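Notebook, September, bench 2 (white top)
3 comments | 11 shares

Cleaning trial on the white top, continued. The dirt falls into two kinds and they should be logged separately. The band along the back edge is grey-black and sits against the aluminum strip. The marks near the middle are smudges, a cluster of them, with specks and scratches spread over the left half. Scratches are outside this trial. Siyabonga Le Roux wants them left off the score sheet entirely and I agree.

Procedure for tomorrow, 9:30 start:
Clear the phones first, holders included. Dry brush along the back strip, then vacuum. Brumano cleaner at 30 ml per liter, microfiber cloth, 29 strokes per patch in one direction. Rinse cloth, plain water, second pass. Melamine sponge only on what remains. If the sponge is needed, note it, as it will dull the finish. 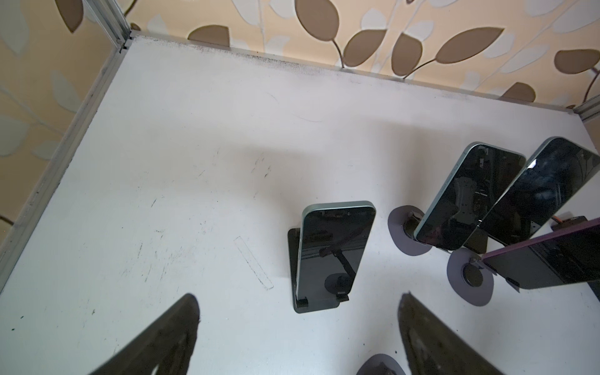 The pale grey rectangle left of center gets its own line on the sheet. It is an outline only and faint, set at an angle to the edges. Two candidates: adhesive residue, or a rub mark from the foot of something heavy. Test one corner with isopropyl on a swab before any water goes near it. If the swab picks up grey, assume residue and do the remainder the same way. If it comes up clean, leave the outline alone and use it as a position reference.

Abrasives: 2000 grit wet is the limit on this surface. The 300 grit pads in the Menzies box are for the aluminum only, and even there I would try the Dulik paste first. Mask the white side of the joint before touching the strips. Last time on bench 1 the paste crept under the tape for almost the full length and left a haze.

Keep liquids off the wallpaper behind. Leaf print, cream ground, and I have no spare roll. Spray onto the cloth, never toward the back edge.

Open: whether the specks on the left are dirt or damage. Check with the loupe after the first pass. Siyabonga has the loupe.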